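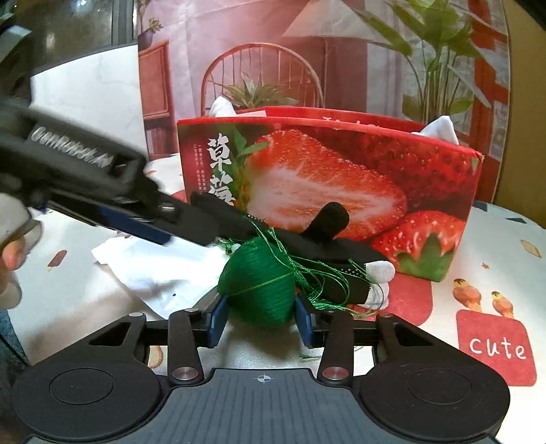

Blue pads closing on the green ball, second gripper at the black cloth.

Unit Song came back to the bench at Amley with a fault slip that read: left pad late. There was no more on it than that.

The technician wiped both blue pads with a damp cloth and let them dry. Grit in the pad face could look like a late pad. It was not grit. She closed the jaw on nothing, slowly, and watched the gap. The right pad reached centre. The left stopped short, waited, then went the rest of the way.

She backed off the pivot caps on the left arm and laid them on a paper towel in the order they came out. The lower bush was dry. The upper one had worn to an oval -- not much, but enough to rock under a fingernail. The log gave its last change at 1234 cycles, which was early for a bush to go. She wrote the figure down again in her own column and put a question mark beside it.

The Draltus parts drawer held three bushes. She fitted one, greased the other, and ran the caps back in by hand before using the driver. Then she set the zero, opened the jaw to full and ran 100 closures with the counter on.

At closure 61 it clicked.

She stopped the count and pulled the arm again. The new bush was sound. The click came from the cap above it, seated on a thread of green silk as thin as a hair, wound twice around the shaft. She drew it out with tweezers and taped it to the fault slip.

The second run went to 100 without a sound. Both pads met at centre. She held the jaw near her ear for the last few, though the procedure did not ask for it.

Under Cause she wrote: upper bush worn, left arm. Under that, after some time: thread in pivot, origin table. Check the other unit.

The Hamodton van was due at four. She reached for the second case and undid the catches.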